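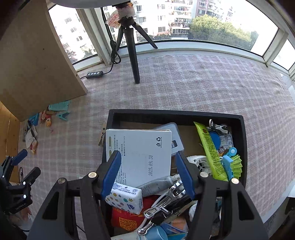 Friday, the odds and ends box

Started after breakfast, about an hour later than I meant to. The black box has been filling up since we moved in and I have been putting things on top of other things in it for months. Tissues, a tube of something, a spoon, cables, a clamp with a hook, the fan-shaped mesh thing with its blue clip. I had wanted the spoon all through May and bought another one.

Mirta Benítez rang at half past ten to ask if I still had her Kerberg catalogue. I said I would look. It was not in the box. She also wanted to know what I paid for the shelf from Padberg and I told her 285, which she thought was too much. She got hers for 251 but had to fetch it herself.

My rule for today was that anything I could not name would go. I kept breaking it. The white round fitting must belong to something, so it stays until I find out what. The cables I left in their bundle for another day.

Moved a few of the small things over to the table, on the pink and white cloth, along the bottom of the wood panel. They are easier to find there than in the box. 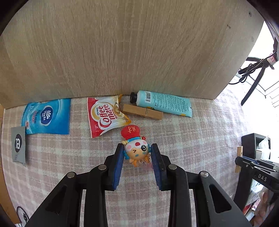 Tissues, Coffee-mate, a peg and the blue tube, with the red-hatted figure in front.

The figure is for Ximena Painemal's girl, who asked after it last time. I must remember to put it in my bag. The one sachet of creamer I shall use up tomorrow.

Stopped at one for soup. Walked to Echeverría afterwards for bin bags and a new bulb, and forgot the bulb. Did 30 minutes more when I got back, then rang Mirta to say no catalogue. She had found it under her own bed.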